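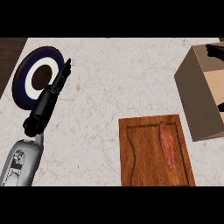 Sim policy rollouts: both arms freeze or wander off, black bands top and bottom, is it the letterbox?

Posted by mothwing_dev, December 15, 2021

Running a two-arm kitchen task in Prollura. Marble counter, plate on the left, cutting board with the red food item on it, big cardboard box on the right. Left arm is meant to get the red thing off the board and put it on the plate, right arm stays by the box until the second half of the task.

Trained on 300 demos, all collected in the same sim. Validation loss looks fine. Open loop replay of the demo actions works, gripper goes where it should. Closed loop with the policy, the left gripper goes out over the plate, closed, points off toward the upper right and just sits there. Never heads for the board. Right one barely moves. Same on nearly every seed, I get 2 successes out of 98.

Render comes out wide and the loader pads it to square, hence the black bands. Thought maybe the padding was confusing the encoder so I retrained with a crop. No better, maybe a bit worse, the board is at the bottom and the crop ate more of it.

Things I checked:
joint order, same in both configs
image is RGB not BGR
camera pose, identical to the demos as far as I can tell
gripper sign, open is positive in both

Using Staltunix for the controller side, position mode. Action chunks, executing the whole chunk before querying again. What am I missing??

tallowfork

Padding isn't your problem if the demos were padded the same way. Were they? Dump one batch right before the encoder, and one frame from the rollout at the same spot in the code, and diff them. Not the saved video, the actual tensor. I've seen a loader pad with zeros AFTER normalizing and the rollout script pad before, so black is a different number in each. Looks identical when you view it, policy sees something else entirely. With bands that size it's a big chunk of the input.

Then the freezing. Gripper hovering with no motion is very often idle frames at the start of the demos. Whoever was teleoperating sat for a bit before moving, the policy learns that "arms parked" means "stay parked". Plot the action norm per step for a few demos. If there's a flat stretch at the front, trim it. Also look for a flat stretch anywhere the arms paused, over the plate would be my guess given where yours gets stuck.

Also closed over the plate with nothing in it looks a lot like the end of the task, after the drop. Except the plate should have something on it by then. If your proprio input is strong and the image is weak it'll go by joint angles alone and decide it's done. Try dropping out the joint state on half the training batches, or zero it completely for one run just to see. If the arm suddenly heads for the board you have your answer.

One more, are your actions absolute or delta? If the demos store absolute targets and Staltunix is set to treat them as offsets you'd get drift. Open loop works so probaly not that, but make sure replay and rollout go through the same call. Mine didn't once. Lost a week.

jigsawpete

just use Jugah, it has a planner built in and you dont need any of this. plan to the pregrasp pose, close, lift, plan to plate. done in an afternoon

reedbank

Planner answer above is ok if you have object poses, in sim you do. Doesn't help if the point is to test the policy though.

Agree with tallowfork on the diff. Would add: don't execute the full chunk. Run the first quarter, query again. Costs you compute but if the first prediction is off you aren't committed to it. Our setup (Jarken, also two arms) went from mostly stuck to mostly ok from that plus trimming idle frames.

And check the stats file. If you compute mean and std over both arms together and the right arm hardly moves in the first half, its range is squashed and the left gets scaled weird. Per joint stats, and put a floor on the std so you aren't dividing by nearly nothing.

Crop: leave it uncropped. The lower part of your board is already out of view, you can't spare any more. Move the camera down or back if you're willing to re-render. You can re-render from the saved sim states, no need to redo teh demos.

mothwing_dev, follow-up

It was the normalize order. Demos padded after, rollout padded before. Feeling dumb. Fixed that and the left arm goes to the board now, still misses the grasp a fair bit. Idle frames were there too, around two seconds on most of them, trimming and retraining overnight. Per joint stats next.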